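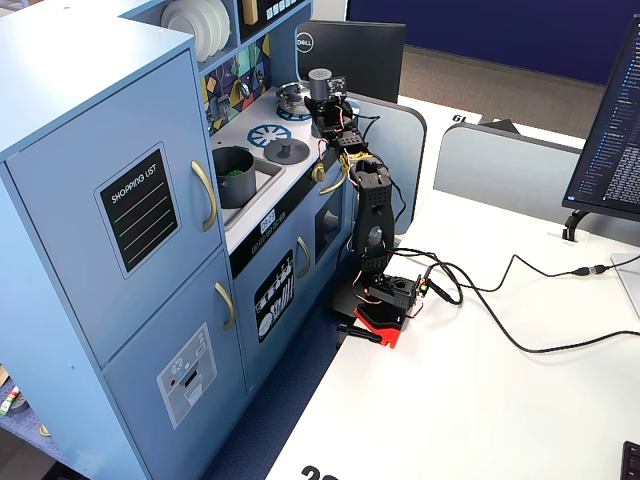
Is the Ronero open day worth going to if I don't know anything about robots?

Go, you'll have a great time. Most of the people in the building that day know as little as you do, and the staff are used to starting from zero.

Longer version of my question, because the title box cut me off. My daughter is 9 and has lately become very interested in anything with a motor in it. I work in a dentist's office and can just about change a printer cartridge. The Ronero robotics lab has its open day on 13th May and the flyer says "live demonstrations, talks, ask us anything." It's a 72 mile drive for us, each way, on a school day, so I'd have to write a note and take the day off. Before I do that I'd like to hear from people who have been. Do they let kids get close? Is it all slides? Is there a robot doing something she would recognize, or is it all welding? And do I need to book, or can we just turn up?

Asked in Days Out and Events, 3 answers

Answer 1 (marked as most helpful)

We went last year with two kids and I still talk about it, so sorry in advance for the length!

First, the thing your daughter will like. They have robot arms working with a toy kitchen, the kind with a little fridge and a stove and a sink that you'd find in any preschool. When I heard that I thought it was just something they put out for families, but it's the real work. The person at the desk explained that a kitchen is a good place to learn because there are so many different jobs in it. You open a door, you pick up a pot, you put the lid on, you move something from the sink to the stove. Each one takes a different kind of grip, and if the arm drops a toy pot no harm done. My son asked how it knows where the pot is and she gave him a proper answer about cameras, crouched down at his height, and then asked him how HE knows where his cup is at breakfast. He thought about that all the way home.

Be ready for it to be slow. I had pictured something zipping around like a car factory on TV. These arms are small, they sit on a desk, and they move like somebody reaching for a glass in the dark. It missed the lid twice while we were watching and then got it, and the whole group cheered — grown men in ties included. I think seeing it miss was the best part. My kids had an idea that robots are just good at things.

Can kids get close? Close enough. There was a strip of tape on the floor and they asked everyone to stay behind it while an arm was switched on. We were near enough to hear the motors. At the end of each demo they turned the power off and let a few kids come up and look at the joints and the wiring. Hang around after the group moves on, that's when it happens.

There are slides, but only in the talk upstairs. We lasted 5 minutes in the talk. Skip it with a 9 year old unless she's a good sitter.

Booking: yes, do it. It's free but they cap it at 300 and last year it filled up in April. The form asks you to pick a morning or afternoon slot. I would take the morning, the people doing the demos have more voice left.

Other odds and ends. Park at the back, the front lot is staff only and the sign is easy to miss. It's an ordinary office building, carpet and desks and dividers, and it can be chilly, so bring a sweater. The vending machine ate my dollar. There's a sandwich place across the road that does a decent grilled cheese. If she has questions, have her write them down before you go, because mine went blank the second somebody asked.

Comment: Thank you, this is exactly what I needed. Booked the morning slot just now. She has started a list of questions and the first one is "can it crack an egg."

Comment: Ha, please come back and tell us what they say!

Answer 2

its good. took my nephew. parking is bad

Answer 3

I'd say yes with one small warning. I've been to the Ronero day and also the one at Milutden, and they are very different. Milutden is bigger and has machines that lift pallets, so if she wants to see something huge and loud that's the one. Ronero is all small arms on desks and people typing next to them. I loved it, because you could see what the staff do all day. Somebody would watch the arm try a thing, go back to the code on the screen, change a number, and set it going again. But a kid who is expecting a walking, talking robot might be let down for the first ten minutes. I'd tell her in the car.

Ask for Vaughn Mercado if he is doing demos again. He ran the session where visitors got to steer one arm by moving another one with their hands, and whatever you do with yours, the other copies. It's harder than it looks! I tried to pick up a plastic cup and knocked it clean off the table. The girl after me did it first go. They only ran it twice that day and there was a sign-up sheet by the door, so put her name down as soon as you walk in and then go see everything else.

Not sure about the egg. I do remember him saying soft things are hard for it, but I don't know if they've moved on from that.

On the drive, if you're coming from the south stay off the Wulten exit before nine. Take the one after and double back.

Comment: Seconding the exit advice. I sat there long enough to finish my coffee and my husband's.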